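Otlow test bench: equipment planning gallery

Posted 31 August 2019 by Heriberto Usuga

We are putting together the order for a second two-arm station at Otlow, and people keep asking what the money goes to. The arms are the easy part to explain. The rest of the list is longer than most people expect, so this page goes through it with pictures from the bench we already have. The job on the bench is clearing up after takeout, one of the tasks the second station has to handle from its first month.

The budget request was opened in April and has changed a good deal between then and now. The first version had the arms, one set of grippers and a line called "furniture." We have broken that line out because it was hiding too much. A table has to be the right height for the reach of the arms, it can't wobble, and it needs a mat that keeps light packaging from sliding when a finger touches it. We priced one from Stindura and one from a local office supplier. The Stindura table costs more and ships flat, and the legs bolt through. I would still buy it.
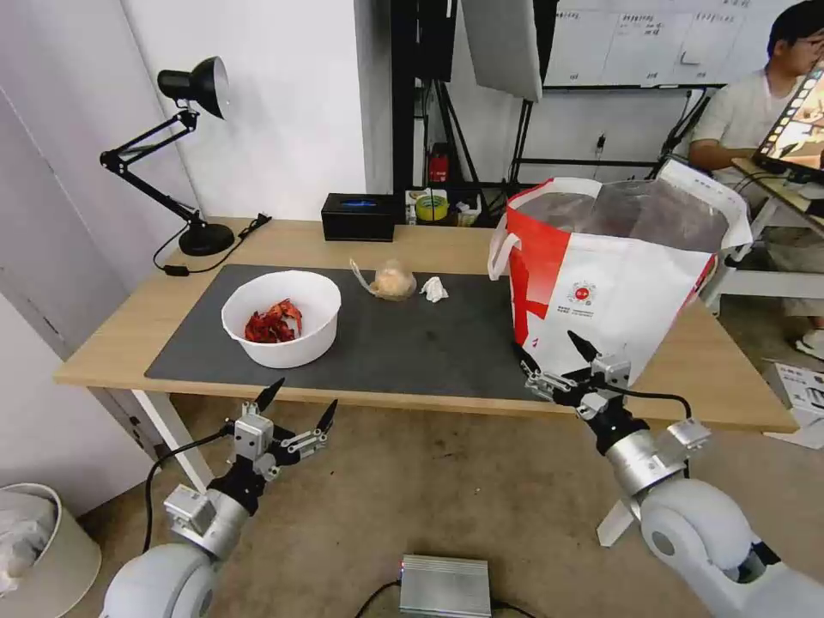
Takeout cleanup at the current station, with the crayfish bowl on the left of the mat and the tote bag on the right.

Grippers. We are asking for 2 complete pairs, one to run and one on the shelf. Fingertips are the part that wears first, and they are ordered separately from Dinu in packs of 12. One pack is in the request. Do not let anyone tell you that fingertips come with the gripper. The quote has them as an option, and it is easy to miss on the second page.

Cables. The current request has 300 dollars for cables, sleeves and clips. This was the line that drew the most questions. A cable that hangs in a loop off a moving arm will sooner or later catch on something, and replacing one means taking the wrist cover off. Spend the money on good sleeves and fit them before the arm is first powered on.

Lighting. One softbox on a stand and one desk lamp per station. The lamp is an ordinary one and can come out of office supplies. The stand should be heavier than you think you need - people walk behind it all day.

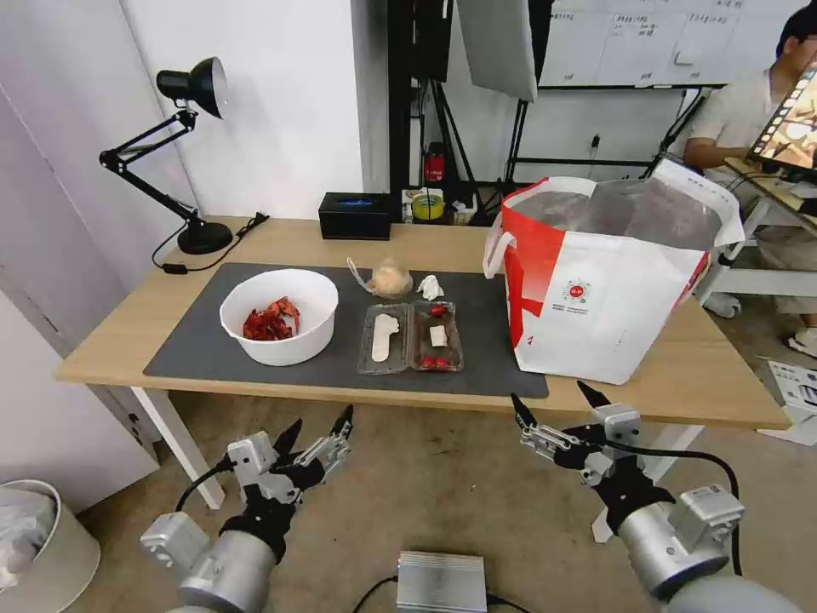 Consumables are the line I got wrong last time. I had put down nothing for them, on the idea that test items could be whatever was left from lunch. That works for a demo and does not work for a plan, where the same task has to be set up the same way again and again. Takeout packaging is a good example of why it needs its own line. A clear two-compartment container with the lid open flat and a white plastic spoon lying in one side is really several handling problems in one item: thin plastic, a hinged lid, a loose utensil. Each run also uses up a container, a spoon and a bag, and bags with a foil lining are harder to find in small quantities than you would think. The new request has a monthly amount for all of it, plus trash liners.

Floor space. Allow for the table, the arms, the electronics box, and a desk close by for the person running the session. If the desk is across the room, people end up standing. Mark the floor before delivery and check where the outlets are.

Still open. Tevum has offered a service plan that covers both stations, and I am waiting on the version without on-site visits. The whiteboard is not in the request. We have a spare in storage, and it only needs to be hung.

Comments on the list can go to me directly. If you want a line added, please send a supplier and a price with it - I can't put in items without one.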